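**Gresel Hoof Stand, Model 4** - back in stock, ships from the Zarow warehouse

Second run of these. First batch went quicker than we planned for so if you were on the wait list check your email, your spot is held till 24th October and after that it goes to open stock.

What it is: a steel hoof stand for trimming and finishing. Round base, low center of gravity, swap-in tops. Comes with the cradle and the straight post. Rasp holder sold seperately.

**Specs**

- Height: adjusts by pin, 8 positions
- Base: powder coated steel, rubber ring underneath
- Cradle: nylon sling, replaceable
- Post cap: rubber, replaceable
- Magnets: 4, on the base, for nails and a knife
- Finish: black or barn red

Fits most light horses and ponies. For drafts get the Adebisi wide cradle, the standard sling is too narrow and the foot will roll on you. Minis, use the short post. Same pin, no tools.

**What changed from the last one**

Pin is longer and has a real ring on it now so you can grab it with gloves on. Base ring is glued and riveted, the old ones peeled. If yours peeled write to us, we'll send the new ring, just pay the postage. Magnets are set into the base now, no more knocking them off with your boot.

Weight went up a little. Some of you won't like that. It does stay put better on rubber mats. 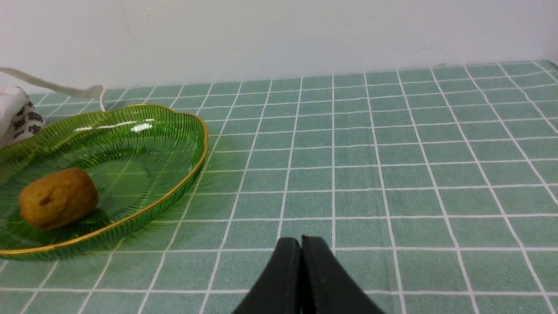 *2 min read*

**Setup**

Post goes in the base, turn till it stops. Pick your height, pin through, ring down. Cradle or cap on top. Start lower than you think, especially with an older horse or one with sore hocks. Bring the stand to the leg, dont pull the leg out to the stand.

Don't tie a horse to it. Somebody asked.

Check the sling stitching before each day's work. Once it starts to fray, swap it. Slings come in packs of two.

**Care**

Brush off the base, wipe down the post. A bit of light oil on the pin hole every month or so, more if you work near the coast. Magnets pick up filings, a strip of duct tape lifts them right off. Don't pressure wash the base ring.

**Parts and add-ons**

- Sling, pack of 2
- Post cap, hard or soft
- Short post
- Adebisi wide cradle
- Grerkus rasp holder, clips to the post, left or right side
- Pin with ring (fits the older stands too)

**Shipping and returns**

Two boxes, base and post. They don't always land the same day so wait a bit before you call. Returns up to 60 days, used is fine, just knock the mud off. Slings and caps not returnable once they've been on a stand.

Barn red is running low. Next paint run is December, black should hold out till then.

Shoeing schools and multi-truck outfits, ask for the bulk sheet.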